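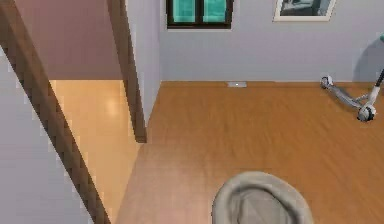 Simulated room view with doorway, side hallway and a kick scooter on the floor.

Skamard Camera Comparison Kit
Sold by Trernari

Skamard runs two or more virtual camera models through the same indoor route and logs what each one returns. It is meant for teams choosing a camera for a mobile base or a low-mounted arm before any hardware is ordered.

What is included
Room set with 20 furnished interiors, wood and painted surfaces, movable floor objects
Camera profiles for wide, standard and narrow lenses
Route player – repeats a path with the same timing on every run
Export to image folders and a plain log file

Floor objects
Thin parts are the usual problem at low camera height. A scooter lying on its side puts a deck, two wheels and a steering stem in view at different angles. Glossy flooring can be switched on per room to test exposure and false edges.

Specifications
Frames per route: up to 1,000
Widest lens profile: 165 degrees
Routes per room: 5
Controller link: Heo and Nonus, both by network cable
Setup time: about an hour on a desktop computer

Limits
Lens dirt and motion blur are not modeled in this release. Rolling shutter is available for the standard profile only. Results from the narrow profile should be checked against a real camera if the mount sits close to the floor.

The July update adds mirrored routes and fixes a log error in rooms with more than one doorway.

Technical contact: Josué Bezerra, Trernari product support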